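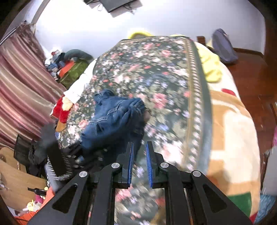
Neither Clean nor Dirty: Where Students Keep Clothes They Have Worn Once

Final report, second-year project in Everyday Life and Households

Summary

Most homes have a place for clean clothes and a place for dirty clothes. Our project looked at the clothes that belong in neither. We asked students living in and near Woltby what they do with a pair of jeans, a sweater or a hooded top that has been worn for one day and will be worn again. The short answer is that they put it on a piece of furniture that was bought for something else. The long answer takes up the rest of this report, which had a minimum length.

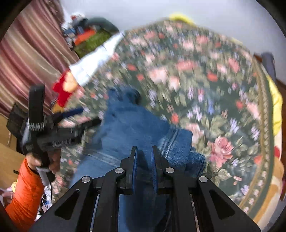
Department of Social Studies, Ó Dálaigh Building, Drivport College

1. Where the idea came from

Our first proposal was a comparison of bus timetables in Drivport and Fetport. It was turned down as too broad, and after we had tried to catch a bus in Fetport we agreed. During the meeting to find a new topic, held in a bedroom, three of the four group members had to move clothing before they could sit down. All of it was described by its owner as "fine, just not for the closet." We wrote that phrase at the top of the notes and had a topic by the end of the meeting.

We found plenty of reading on laundry itself: who does it, how often, how warm the water is. There was much less on the waiting period before it. Housing guides for students mention closets, drawers and a hamper. The furniture list for the Woltby residences gives each room a bed, a desk, a desk chair and a closet with one rail. A worn-once sweater has no line on that list.

2. Method

We interviewed 29 students. Each interview took place in the student's own room and was meant to last ten minutes. Several ran much longer, as people turned out to have a great deal to say about pants. We asked the same questions in the same order:

Where does a garment go when you take it off at night and mean to wear it again?
How do you decide that it is now dirty?
What happens to it when you have a visitor?
Did you learn this from somebody at home?

We told people ahead of time what the interview was about. This was our largest mistake. At least one room had plainly been tidied for us, and its occupant kept glancing at the closet door as though it might open on its own. For the last few interviews we described the subject as "use of space in the bedroom," with the permission of our instructor, and the answers got better.

We also kept diaries ourselves for 7 weeks. Each evening we wrote down which clothes we had taken off and where they went. The diaries are honest for the first two weeks and get shorter after that. One member's entries for the whole of November read "same."

3. What we found

3.1 The chair

The desk chair was the most common answer by a wide margin. Students spoke of it with some affection. It is close to the bed, it has a back to hang things over, and it can be cleared in one movement when there is an essay due. Clothes on the chair go to the bed, the student sits on the chair, and at night the clothes go back. Two people told us they study in the library for this reason and had never said so out loud before.

3.2 The bed

The bed came second. It is a daytime arrangement. Jeans in particular get laid on top of the covers, often the moment their owner comes in and changes into something softer. Students with a patterned quilt or bedspread told us that a bit of mess "doesn't show as much," a claim we were unable to support. The weakness of the bed as storage appears at bedtime, when the whole collection has to be moved by a person who is tired and in no mood to make decisions about it. Much of it ends up on the floor, and clothes that spend a night on the floor are usually called dirty by morning, whatever they were the evening before.

3.3 The rule for jeans

Denim has its own law. The same student who washes a T-shirt after every wearing will keep a pair of jeans going until "something happens to them." We asked what kind of something. Answers included coffee, a wet dog, a party, and a feeling. The sniff test was mentioned in nearly every interview and defended strongly in all of them. When we asked how many wearings a pair of jeans could take, one student said 60 and then asked us to leave the number out. We agreed to leave out everything else about the student.

Nobody we spoke to folded worn jeans and put them back with the clean ones. This was treated as slightly shocking, even by people who could not say what harm it would do. One answer was simply, "They've been outside."

3.4 Visitors

A visitor changes the category of a garment at once. Clothes that were perfectly wearable at noon go into the hamper at five past, and some of them are then really washed — clean or not — as nobody wants to go through the hamper to sort them out again. We suspect that a fair share of student laundry in Woltby is caused by company. We can't prove it, and the laundry room keeps no records beyond a list of complaints.

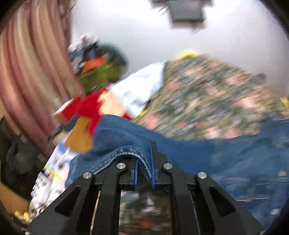

4. The hook trial

We wanted to test a remedy. With the small materials fund we bought over-the-door hooks from a hardware store in Fetport and gave them to 2 of the students we had interviewed. Both promised to use them for worn-once clothes only.

The first student used the hooks for a coat, a bag and a bath towel and kept using the chair. The second used them as we had asked and was pleased, until the weight of the clothes stopped the door from closing. The hooks are now in the shared kitchen and hold oven mitts.

5. Limits of the study

Our sample is made up of people who answered a notice in a hallway, and it leans toward those who like to talk. We did not visit any shared family homes. We relied on what people told us, and people want to look tidy. We did not measure how dirty anything was, although the chemistry department offered.

6. If someone continues this

Ask older people. Several students said a parent has "a chair too," and one described a grandparent with a whole spare room for it. It would be useful to know whether the habit grows with the space available. Do the interviews in the evening, after eight, and don't warn anyone what they are about.

The interview questions and the diaries, including November, are held in the department office and can be read there on request.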